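Drustivero Bench Kit: README

This folder holds the parts list, layout notes and naming rules for the Drustivero bench kit. The kit is one desktop computer tower, one gray practice board and the table they sit on. It is used for learning and checking the basic jobs on a desktop: finding connectors, seating cards and memory, and routing cables.

Contents

parts.csv – 27 rows, one per named part
layout.txt – where the tower and the practice board go on the table
names.txt – the short names used in the notes
changes.txt – history, newest entry first

The current release is version 2. Version 1 used different names for the power connectors, and the two sets of notes should not be mixed.

The tower

The tower is a black desktop case with a silver-gray metal chassis inside. It is used on its side with the side panel off, so the open interior faces up. The board is a green Dell part with the logo printed in white. In parts.csv it is listed as "main board" and everything soldered to it is treated as part of it. The beige four-pin power connector near the logo has its own row, power_4pin. Small chips and capacitors do not get rows.

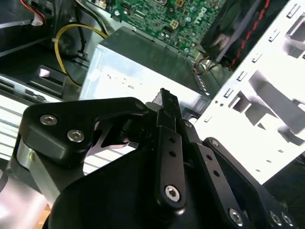
Naming

All names are lowercase with underscores. Left and right are given as seen with the tower on its side and the power supply at the upper left. If you turn the case, the names stay the same. A connector is named for its job first and its pin count second. Where we were not sure what a header was for, the name is header_ plus a letter, and the notes column is left blank. Please do not fill these in from a guess.

Cables are named by color only when there is no better choice. The blue SATA cable is sata_blue. The yellow power cable below the power supply is power_yellow. Musa Ezeani asked for the black, orange and gray cables to be kept together as one row, and they are called main_bundle.

The practice board

The practice board is a flat gray plate with the large parts molded on it in the same gray. It has a raised square block in the processor position, open square sockets at two of the corners, and a long expansion slot. It has no small components and no working circuits. The thin blue strip goes in the long slot.

The table is made of aluminum profiles with grooves between them. The working width is 1000 mm. The tower goes on the right and the practice board beside it, with bare table between the two.
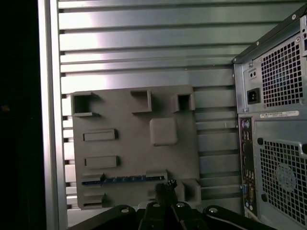 Leave enough room for a hand on both sides of the board. In the first layout Femi Anozie had the two pieces almost touching, and it was hard to reach the short slots without leaning on the case. The spacing in layout.txt is the one to use. If you are working on a narrower table, move the tower and keep the board where it is.

The short slots are slot_upper and slot_lower. The long one is slot_long. The practice board names all begin with pb_ in the parts list, so pb_slot_long is not the same row as anything in the tower.

Before you start

Unplug the tower from the wall. Check that the processor is in its socket with the metal bracket closed over it. The kit has no cooler on the processor and the tower should never be powered on in this state. Put loose screws in a tray – they drop into the table grooves and are slow to get out.

Working inside the case

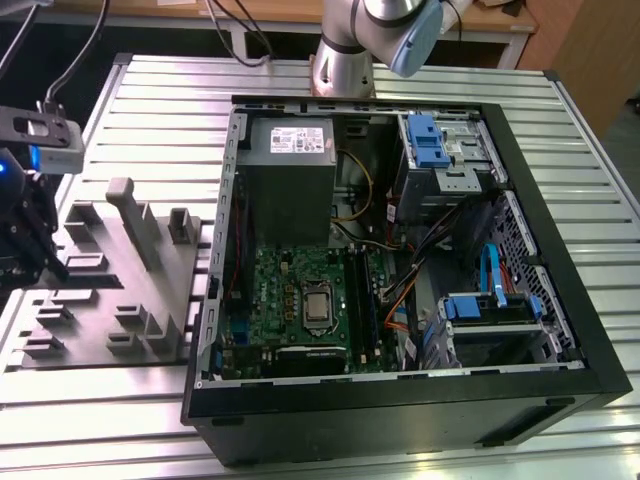

Notes by Binta Ogundipe, corrected by Lahcen Slaoui
Last revised in March

Start with the large parts and learn those before the connectors. The power supply, drive bay cage and hard-drive cage give you three fixed points to work from. The blue plastic on the cages marks the places meant to be handled: the latch on the drive bay, and the clips and rails on the hard-drive cage. Do not force any of them.

Move main_bundle out of the way before working on the memory slots. Lift it, do not pull it. The expansion card lies along the bottom edge of the main board and should be checked for a level seat after any other job nearby.

Known problems

The row for the thin red wire beside the power supply has no end point listed.
The Hanemley copy of names.txt still has the version 1 power names.
layout.txt gives distances in millimeters only.

Corrections go to Oluwaseun Onyeka. Include the row name and the version number.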